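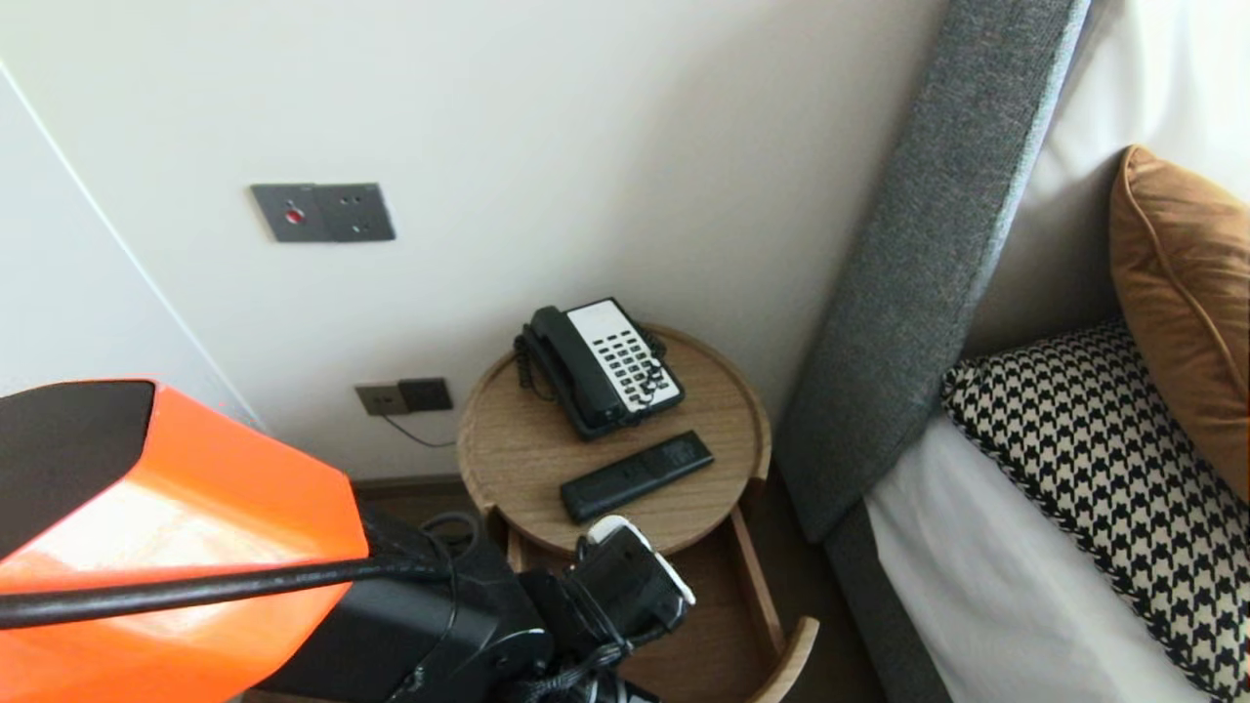 Bedside table, phone and remote in one of the rooms at Banholm, with the arm at table height.

I went up to Banholm expecting to talk about robots, and I suppose we did, but for most of the first hour we talked about carpets. The operations manager (she asked me to leave her name out, as the budget hasn't been signed off yet and she'd like to keep her job) had a spreadsheet open on her laptop, and the biggest number on it had nothing to do with machinery at all.

"Everyone asks me what the robot costs," she said. "I can tell you what the robot costs. It's the one line I'm sure of. Ask me what it costs to get the robot from the linen store to the far end of the second floor and I'll need another cup of tea."

So we had another cup of tea.

Banholm has 168 bedrooms over several floors, built in two goes, and you can feel the join when you walk across it. There's a little ramp in each corridor where the old part meets the new part. I hadn't noticed it with my overnight bag. She notices it every day now, because it's where the supplier's people stopped, got out a tape measure and went rather quiet.

The plan is to lease 2 mobile machines with arms, to work alongside the housekeeping team on evening checks and the lighter jobs in the rooms. Straightening what's on the bedside table, putting the remote back where guests expect it, picking up what's been left on the floor. Beds stay with people. She was very firm on that and brought it up before I did.

"I've got women on my team who can make a bed in the time it takes me to find the corner of the sheet," she said. "I'm not paying anybody to do that slower."

What she would like is for those same women to stop bending down behind furniture. She took me into a room to show me what she meant, and it's one of those things you can't unsee afterwards. The bedside table is round, with a raised rim, tucked right in the corner between the wall and the bed. There's a proper old-fashioned corded phone on it with a curly cord, and the remote, and lower down by the floor there's a wall plate with a thin black cable coming out and drooping away behind. Lovely table! Awful corner.

"Look at that cable," she said. "A person steps round it without thinking. Now put that into a quote."

Somebody did put it into a quote, as it happens. Two suppliers tendered, Dramani and Stusance, and she was happy to talk me through how differently they went about it, though not to show me the totals (I did try).

Dramani came in cheaper on the monthly lease and had a very nice brochure. Their survey was done from floor plans. "It was a good price for a hotel I don't run," she said. "The plans don't have furniture on them. They don't have headboards. Ours are padded and they stick out, and the gap by the table is whatever's left over."

Stusance asked to come and spend time in real rooms before giving a figure, and charged for it, which she wasn't thrilled about. They went through the rooms and came back with a list of 258 items. She scrolled down it for me. Some of it is serious, like door closers that are too strong and a service lift that doesn't stop level. Some of it is wonderfully petty. There's a whole section on cushions.

I asked about the cushions, obviously.

"We've got the tan velvet one and the houndstooth one," she said. "They look gorgeous. Guests put them on photos, guests put them on the floor. So I wanted to know, if one's on the floor, does it get picked up, and where does it go? And they said, well, where would you like it to go? And I realised we'd never written that down anywhere. My team just know."

That, she reckons, has been the real expense so far: her own hours, and her supervisors' hours, spent writing down things that everybody just knows. How the phone should face. Whether the remote goes beside it or in front of it. Which end of the table counts as the front when the table is round. She'd put none of this in the first version of the budget. In the current version it has its own line, called "getting ready", and she thinks it's still too small.

I wondered whether that work would be wasted if the whole thing were turned down. She thought about it for a bit.

"No, I've already used it for new starters," she said. "It's the best induction sheet we've ever had. Don't tell the owners, they'll say we can stop there."

We got on to money properly after lunch. The one figure she'd let me print is 2737, in pounds, and it's for widening the charging cupboard on the ground floor and putting in the extra sockets. I'd have guessed less. So had she. The cupboard currently holds the Christmas tree, three broken luggage stands and a rotary iron that nobody will own up to having bought, and all of that has to live somewhere else, so there's a bit of shelving in the figure too.

Then there's the software. Banholm uses Dendasitz for its room bookings and housekeeping list, and the machines need to know which rooms are empty and which have a guest asleep in them at four in the afternoon. Both suppliers said this would be simple. She has been told things were simple before.

"I asked them both the same question," she said. "If Dendasitz changes something and it all stops talking to each other, who rings who, and who pays? One of them sent me an answer in writing. The other one sent me another brochure."

I'll let you guess.

She has three bits of advice for anyone else at the spreadsheet stage, and I scribbled them on the back of my train ticket, so forgive me if the wording has slipped. Get the supplier into an ordinary room, one that hasn't been dressed for a brochure. Ask for the price of the second year before you discuss the first. And tell your team early, before there's a tender, before there's anything to see. She left that last one too late, she says, and had an uncomfortable week when the survey visits started and people drew their own conclusions.

"They thought I was measuring up for their replacements. I'd have thought the same. I should've had them in the room from the start, and when I did, they were the ones who found half the problems."

One of the room attendants had pointed out, for instance, that the lower shelf or drawer section of the bedside table curves outwards, and that everyone who has ever worked there has caught a hip on it at least once. It's item nineteen or twenty on the list, she couldn't remember which. The choice is to shift the tables along a bit, which means moving the beds, or to leave them and accept a slower approach. Moving beds in every room is a big job. For now the budget assumes they stay put.

What about the phones, I asked, since hardly anyone uses a room phone these days and it would be one less thing to tidy?

She looked at me as if I'd suggested taking the windows out. "People ring down for milk," she said. "All night. They ring down for milk."

The phones are staying. The owners will look at the numbers in December, and if it's a yes there'll be a trial on one floor in the new part, on the right side of the ramp. The ramp itself is down for replacement in either case. She's had three quotes for that as well, and she says they were much harder to get than the robots.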